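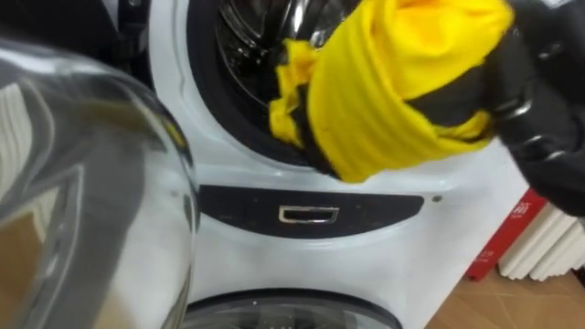 Budgeting for a laundry robot: your questions

Last updated October. Questions that come up on nearly every call, so we've put the answers in one place. If yours isn't here use the form at the bottom.

What do I need to have in place before I ask for a quote?

Three things. A floor plan with door widths on it. A list of the machines you've got now, make and model. And somebody who can tell us how much washing goes through in a normal week, in kilos or loads, don't mind which. Without the last one we can only guess at size, and guesses come out dear.

Do I buy or lease?

Either. Most care homes and small hotels lease the first unit and buy the second. Lease terms are 21 months minimum, service included. Buying is cheaper if you keep it past the third year, dearer if you don't. We'll send both sets of figures side by side, ask for the comparison sheet.

What's in the price and what isn't?

In: the robot, one pair of hands, the charging lead, delivery to a ground floor, setup, training for your staff. Not in: stairs, lifts, electrical work, new flooring, removing the old machines, insurance. People forget insurance. Ring your insurer early, some of them take weeks to come back.

Will it work with the washers we already have?

Usually, if they're front loaders with a door a person can open one-handed. Stacked units are fine. Top loaders no, not at present. Coin-operated no. Machines with a very stiff door catch can be a problem and we'd want to try one before you sign anything.

Which is harder, the door or the washing?

Depends on the door. A big round one needs a decent grip on the rim and clear room for it to swing, and that swing is what most people leave off the plan. Draw it in. Both doors if the unit is stacked.

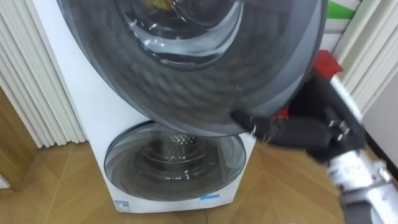 Holding the upper door open by its rim, lower door shut.

How much floor space should I allow?

More than you think. The footprint of the robot itself is small, it's the turning and the reaching. Clear space in front of the machines, plus wherever the basket goes, plus a way past for staff. Radiators and pipes count as walls. Narrow utility rooms are the commonest reason we say no, so measure before you get your hopes up. Measure at floor level and again at elbow height, the two are often different.

Does the floor matter?

Yes. Level, dry, hard. Wood is ok, vinyl is ok, tile is ok if the grout isn't deep. Carpet no. Loose mats have to go, all of them, including the one by the sink.

Legs or wheels?

Two product lines. Nondus is the wheeled base, cheaper, happier on long flat corridors. Endora is the walking one, costs more to buy and to service, but copes with a raised threshold. If your laundry is one room with no step in it, price up Nondus first. You can move to Endora later and we credit part of the hire.

Can we see one working before commiting?

Yes, at our Steden site. Visits are Tuesday mornings, up to 3 people from each organisation. Bring a bag of your own washing, your real stuff, sheets and tunics and whatever else. Much more use to you than watching our towels go in.
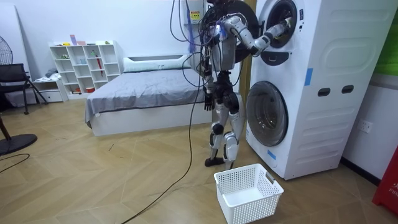 If you can't get to Steden we can do a video call at the same time of day, but you won't get a feel for the noise or the pace, and pace is the thing you're budgeting on. Time a few loads with a stopwatch. Then time your own staff doing the same. Put both numbers in your business case, your finance people will ask.

How many staff hours can I take out of the budget?

None in the first year, please. Treat any hours freed up as a bonus and review after twelve months. Someone still has to sort, check pockets, deal with anything delicate, and be in the building if it stops. We've seen cases built on cutting a full post from day one and they've all had to be rewritten.

What does it cost to run?

Electricity is small next to the dryers. Servicing is the bigger line. Buyers should allow for one planned visit per quarter plus a set of finger pads a year, more if you do a lot of heavy wet items. Leased units, it's all covered except accidental damage.

Power and cables?

Ordinary socket for charging, on its own circuit if you can. Network point nearby, wifi will do if the signal's good, and laundry rooms are often terrible for signal. Get your electrician to look before the survey not after.

How long from order to first load?

9 weeks for a lease, longer for a purchase if you want options. Survey in the first fortnight. Any building work is yours to arrange and it's nearly always building work that causes a delay.

Who does the survey?

Jadoon, our installation partner. One visit, half a day, fixed fee, taken off the invoice if you go ahead. You get the report either way and its yours to show to other suppliers.

Can we get a grant?

Possibly, depends where you are and what sort of organisation. We don't fill in applications but we'll supply a spec and a formal quote held for 3 months, which is normally what the form wants.

What if we hate it?

Leases have a break point after the first quarter. You pay collection. Purchases, see the returns section in the terms.

Still stuck? Use the enquiry form, put "budget" in the subject line and attach the floor plan if you've got it.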